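Pick cell 2, pre-run check, Zerley grasp set
April, early shift. Target 1000 tries, 174 logged so far

E-stop on pendant: OK. Pressed and reset twice.
Pendant location: on the carpet again. Needs a hook, somebody will step on it.
Bin clamps: tight. Recheck at lunch, they creep when the arm bumps a wall.
Hose tie at wrist: OK, but look at it every restart.
Gripper finger: straight, bolts snug. Green tips OK, spare set on order from Unwood.
Floor cables: NOT OK. Tape them down or reroute before anyone walks behind the table.
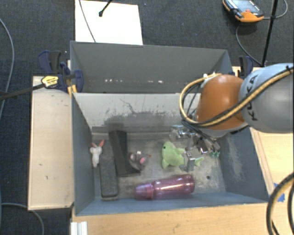

Speed stays at 14 percent untill the cables are done. No hands in the bin unless the arm is parked and drives are off, even for a quick reshuffle.

Objects: soft toys fine. Translucent pink bottle gives bad depth, keep it in the mix anyway, we want the misses too. Label a miss as a miss, dont delete it.
Bin floor: worn, OK for now. Wipe before start.
Log disk: OK, copy to Ostau share at end of shift.
Carpet trip edge by door: not checked, no time.

Open items: 2 (cables, pendant hook). Ok to run at low speed only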